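Workshop and garage tips, the running list

Posted Mar 20, 2021

OK so the list got long again. Cleaned out the drafts folder, here's everything that was in it, in no order. Most of it is about benches and keeping stuff off them. Some is glue. Skip around.

First one, and the one I get the most mail on: outline your spots. Paint or tape a box where a thing lives and it goes back there. Leave a bare margin all the way around the work area too. 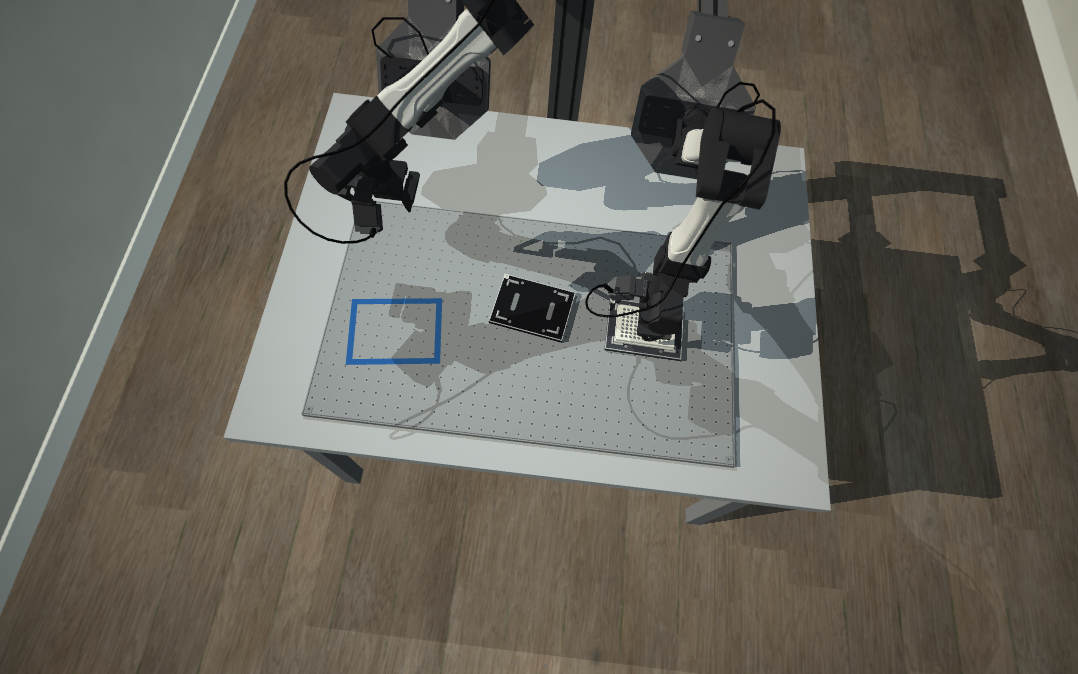
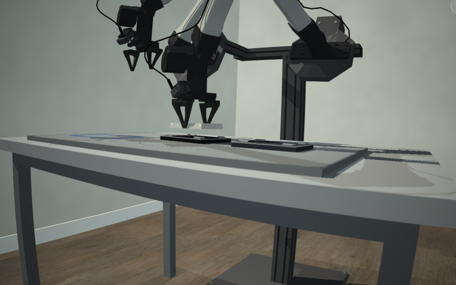
Tables and boards with room left on them. 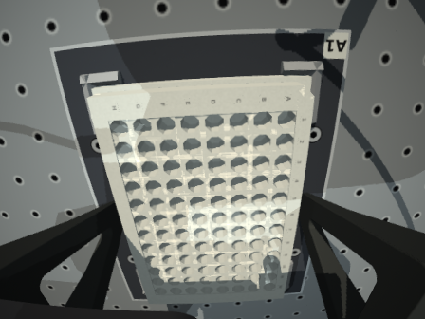 Tape first, paint later. Live with the tape a month, you'll move half of it. I did mine in February and have already moved the drill twice. Blue painter's tape leaves no gunk if you pull it inside a few weeks. Past that, warm it with a hair dryer and go slow.

PEGBOARD
Hang it with a gap behind or the hooks won't seat. Scrap furring strips work fine. Washers stacked on the screw also work, just annoying to hold while you drive it.
Hooks fall out? Dab of hot glue on the back leg. Pops off with a twist when you want to move it.
Heavy stuff low. Learned that with a pipe wrench and a big toe.
Metal board costs more, doesn't sag. Hardboard is OK for a dry room. My garage isn't a dry room.
Wax the edges of hardboard with a candle stub if it's near the floor.

LABELS
Put the label on the bin, not on the lid. Lids wander.
Big plain letters. You'll read it from across the garage with your glasses on your head.
Row and column works great for small parts drawers. Letters down the side, numbers across the top, then a sheet of paper taped inside the cabinet door that says what's where. A1 is always the thing you grab most, for me that's drywall screws. When you change a drawer change the sheet. The same minute. Not tonight.
Maricel Baluyot wrote in to say she does this with her spice drawer and her husband finally stopped buying cumin. She had 6 jars.
Pencil on masking tape beats marker if the contents change alot.

GLUE
Wood glue bottle clogged: leave a short drywall screw in the tip, back it out when you need it. Not a nail, you can't get a grip on it.
Super glue goes in a jar with a tight lid, with one of those little silica packets, in the fridge. Let it come up to room temp before opening.
Wax paper under every glue up. Every one. I have a piece of 2x4 that is now part of my bench.
Squeeze out: wait till it's rubbery and lift it with an old chisel. Wiping it wet pushes it into the grain and then your stain goes blotchy. People argue with me on this, fine, wipe it.
Epoxy: mix longer than you want to. Then scrape the sides of the cup and mix again.

SANDING
Pencil squiggles across the board, sand till they're gone, next grit. Works every time.
Don't skip from coarse to super fine. You'll just be polishing scratches.
For wood I quit at 220 unless it's a tabletop. For the wet-sanding on the car door I went all the way to 2000 and that's plenty, the polish does the rest. Drop of dish soap in the water.
Cut a slot in a dowel, slip in a strip of paper, chuck it in the drill. Flap sander.
Clogged belt: rub it with the sole of an old sneaker, the crepe rubber kind. Keep your fingers back.

FLOOR
Plank floor in a shop looks nice and eats screws. Sweep with a magnet first, then the broom. Put a plastic bag over the magnet, turn it inside out over the can, all the screws let go at once.
Oil spot on concrete: cat litter, grind it in with your shoe, leave it over night. Second round for old ones. After that it's a stain and you own it.
Chair leg pads fall off because of dust. Wipe the leg with rubbing alcohol and let it dry before you stick the new one.

SHARP THINGS
Utility blades are cheap. Change it.
Old blades go in a soup can with a slot cut in the plastic lid. Tape it shut when full, write SHARP on it.
Garden hose scrap, slit down the side, makes a good guard for a handsaw. Twenty seconds work.
Scissors: a few cuts through folded fine sandpaper, grit side out. Won't make them new but you'll get another season out of them.

REACH
The stuff you use every day goes between hip and shoulder. The rest can go up high or down low. I measured mine and the bench is 32 inches off the floor, too low for me, so I put it on blocks. Way better on the back. Check yours with your arms hanging loose, bench top should hit near the wrist bone.
Cords: come from the top if you can. A hook in the joist, cord drops down where you work, nothing dragging over the edge and nothing to trip on. Leave a loop of slack, don't pull it tight.
Light from both sides or your own hand shades the line you're trying to cut. Two cheap clamp lamps beat one good one.

ODDS AND ENDS
Stripped screw: wide rubber band between the bit and the head, push hard, turn slow.
Squeaky hinge, bar soap on the pin.
Muffin tin for the screws when you take something apart. Go clockwise. First cup is first off.
Paint can rim: punch a few nail holes in the groove so it drains back in. Lid will still seal.
Rusty pliers in white vinegar overnight, then baking soda water, dry, oil. Don't forget the oil or you'll be back where you started by the weekend.
Zip ties get brittle in a cold garage. Keep em in the house.
Cathal Ó Súilleabháin asks about getting candle wax out of a drawer slide. Hair dryer and a rag, then a pipe cleaner for the track. If it's the roller kind just pull the drawer out first.

Have 20 more of these on paper scraps, mostly kitchen. Will type them up when the kids are back in school. Somebody asked for the drawer divider plan again, still looking for it, I think it's under the paint.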